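Home Topics Animals Earth Materials Ask a question

What is chemistry?

Chemistry is the study of what things are made of and how they change. Everything you can touch is made of tiny pieces called atoms. When atoms join together they make molecules. A molecule of water has 2 hydrogen atoms and one oxygen atom.

People who study chemistry are called chemists. Some work in laboratories, where they weigh, mix and heat things and write down what happens. Others work for water companies, hospitals or paint makers.

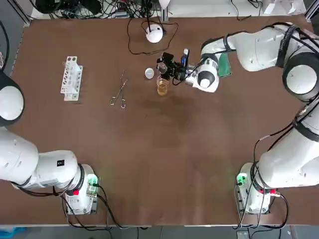
There are two main kinds of change. When ice melts, it is still water. You can freeze it again. This is called a physical change. When wood burns, it turns into ash, smoke and gases, and you cannot get the wood back. This is called a chemical change.

You can see a chemical change at home. Ask an adult to help you put a spoonful of bicarbonate of soda in a cup and add a little vinegar. It fizzes. The bubbles are a gas called carbon dioxide, the same gas that makes lemonade fizzy. Wipe up any spills afterwards.
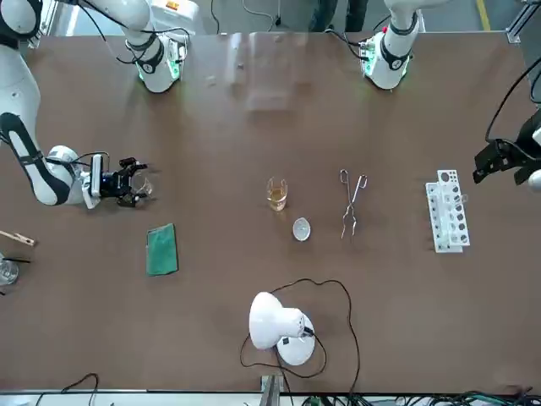

Is rusting a chemical change?

Rusting is a chemical change. Iron joins with oxygen from the air and with water to make rust, a new material that is brown and crumbly. Paint or oil keeps the air and water away, so a painted gate rusts more slowly than a bare one.

Words to know: atom, molecule, gas, physical change, chemical change.

Written by Malou Thygesen. Checked by Mogens Blöndal.

Contact us | © Korletey | Back to top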